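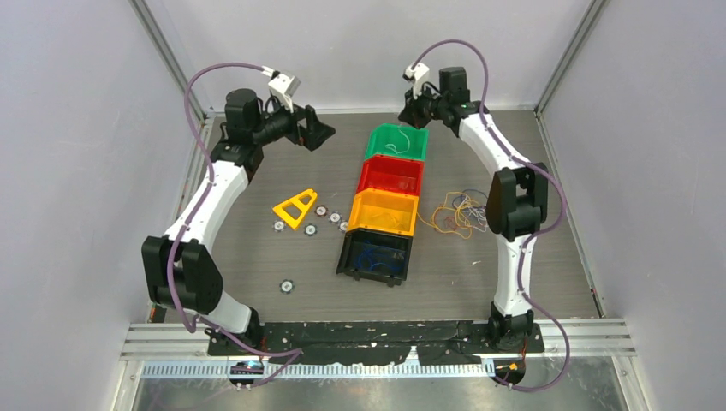

Thank you all for having me back, and for putting up with my two bags of albums in the doorway. My subject tonight is the Krajčí hockey set, the little one that came in packets of wafers, and why I think a set of common cards deserves the same care as the expensive singles most of us grew up drooling over. (Pause here, let people find chairs.) The borders are a creamy white and they show every nick, so when you check a stack, lay it out on something dark. A dark wood-grain top like the one between those two white arms would suit me very well, and it's a lot kinder on the eyes than my kitchen table!

Print | E-mail
5 min read

Now tell the Vilém story. Vilém Matoušek wrote to me in May from Prultov, with a lovely long letter and a photocopy of his checklist, and his had 2 goalies on it that mine didn't. I had been calling my set complete for years, and I'd even said so at this very club, so I owe you an apology. Hold up the photocopy. Pass it round if people ask, but get it back.

Next, the backs. The early printing says Sadine in small letters under the player's height and weight, and the later one leaves it off. I used to keep only the nicer front and trade the other away, and oh, how I wish I had some of those back.

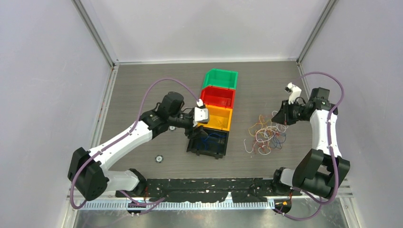 Which brings me to sleeves, and I'll try not to go on. I've moved everything over to the Tindness pages, 9 pockets each, and they're a snug fit, so put the card in top edge first and don't push on the corners. If a wafer stain has gone through to the front, please leave it alone. I tried an eraser once and took half a defenseman's face off.

Leave time for questions. Ask whether anyone has the blue-backed captain, and mention the trade table by the coats.

9 shares | 2 comments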